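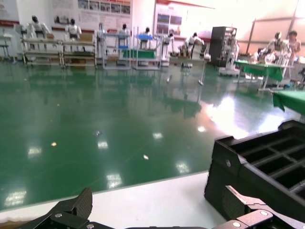

Margarida Marinho asked first thing whether the right finger had been re-zeroed after the linkage swap or only retightened. Only retightened. She thinks that explains the pick errors on the tray side, and that we should stop touching the place positions until it's done. Agreed, so today was mostly that.

Friday, March 6, 2026

Crate cell, gripper service.

State at start: right finger closing short of the left one. At the pads the gap was off center toward the crate. You don't notice it on big parts. On the Rukness sleeves it pushes the part sideways in the compartment and the wall of the divider catches it.

Backed the arm away from the crate, dropped to manual, power off at the gripper connector before hands went in. Took the right linkage bolts out one at a time. Old threadlocker on both, crumbly, cleaned with the brass brush. No wear I could feel at the pivot. The bushing from the November kit is still good, so I put it back and kept the new one in the drawer.

Left finger: checked the two small screws at the bracket, both tight, left alone. Wiped the jaw plate with alcohol. Don't use the orange cleaner on those plates, it leaves a film and the pads won't stick the next time they're changed.

Re-zero:
- opened fully, ran the homing routine twice, same value both times
- set the closing stop with the 44 mm gauge block between the pads
- right finger needed a small trim in the offset table, left finger unchanged
- saved as a new parameter set, old one kept under the Zelircombe name so we can go back

The Zelircombe set has the old stop value in it. If anybody loads it to compare, load the new one again before running. The controller does not warn you.

Crate: I had been blaming the crate and I was partly right. It was sitting slightly turned against its corner stop. Pushed it home and redid the three-point teach on the compartment grid. First point came out the same as before, second and third moved. The corner stop needs a second screw, it pivots if you lean on it. Not fixed today.

Test run, 100 picks, Rukness sleeves, normal speed:
first 48 with the new zero and the old grid points, 41 placed clean
remaining 52 with the new grid points, all placed clean

So both things mattered. I would like another run with the Radorar caps before calling it done. They are lighter and they show up a bad release better than the sleeves do.

Wrist camera: exposure hunts when the arm turns toward the window side in the afternoon. Locked it to the fixed value from the morning and the compartment edges came up fine on the near rows. Far rows not checked. Margarida would like it left on auto with a limit. I couldn't find where the limit is set in this version of Rai, so it's fixed for now.

Cable at the wrist rubs when the last joint goes past its usual range. Added a wrap of cloth tape and moved the clip back one hole. Look at it again after the caps run.

To do
second screw in corner stop
caps run
far rows, camera
order pads, one pair left
write the homing value on the card inside the cabinet door, the one there is from before the swap

Last updated: after the 100-pick run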